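# About Wuvcombe

Wuvcombe helps small warehouses, packing rooms and shops plan what they spend on automation.
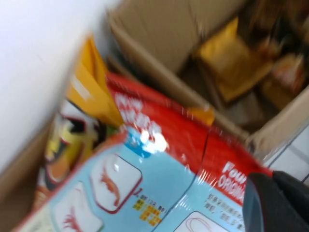 **How much should we set aside for a first robot cell?**

Start with the arm price and double it. The second half goes to the gripper, the stand, guarding, wiring, training and the days when the line runs slower than it did by hand. If the quote already covers some of those items, take them out one at a time and keep a written list of what is left.

## What we do

We don't sell robots and we don't take commission from anyone who does. Customers pay us a fixed fee to look at their work, write down what the equipment needs to handle, and put a budget next to it. Most of our jobs come from grocery, snack and household goods packing, where the items change often and the margins are thin.

A normal job has four parts:

- a site visit, with a count of product types and carton sizes
- a handling test on the customer's own stock
- a budget covering purchase, installation and the first three years of running
- a review of supplier quotes against that budget

Some customers stop after the second part. If the handling test shows that half the stock can't be picked reliably, we say so in the report and the rest of the fee isn't charged.

## How we started

Liudmyla Lysenko opened the office after running purchasing for a mail-order food business. She had signed for two machines there. One paid for itself. The other sat under a cover for most of a year waiting on a gripper that hadn't been in the original order. The budget form she drew up after that is still the base of the one we use, although it has grown to 8 pages.

We now have a test room next to the office in Rostau. Since opening we have completed 263 budget plans.

## The Jestine sheet

Jestine is our planning sheet. It lists 100 cost lines, grouped by when the money leaves your account. Many of them will be zero for a small site, but we ask customers to write the zero in. Lines that get left blank tend to come back later as an invoice.

The lines people most often miss are:

- spare fingers and pads for the gripper
- software renewals in the second year
- floor work and moving power outlets
- overtime during changeover
- shipping a unit back for repair

The sheet comes with every plan. We update it each April, when most of the suppliers we deal with have put out new price lists. Customers from earlier years can ask for the current version at no charge.

## Renting before buying

Shiny wrap, soft bags and mixed boxes are hard on a gripper, and a supplier's demo with clean cartons doesn't say much about them. For stock like that we usually suggest a rental period before purchase. We keep a Holovko test stand that can be booked by the week, and the rental fee comes off the price of a full plan if you order one within three months.

Send us the stock you have the most trouble with, in the packaging your customers get. Damaged packs are useful too, as long as they are closed. Food items can't be returned after testing.

## Fees

The site visit and handling test together cost $1163 for a single site. A full plan is quoted after the visit, and that quote doesn't change unless you add a site or a new product group. Travel is billed at cost. We ask for half on booking and half when the report is delivered.

## Getting in touch

Write to the office with your product list, your daily volume and the date you would like equipment running. A rough product list is fine. Liudmyla reads new inquiries herself and will tell you which dates are open for a visit.

Page last updated 2020-12-12.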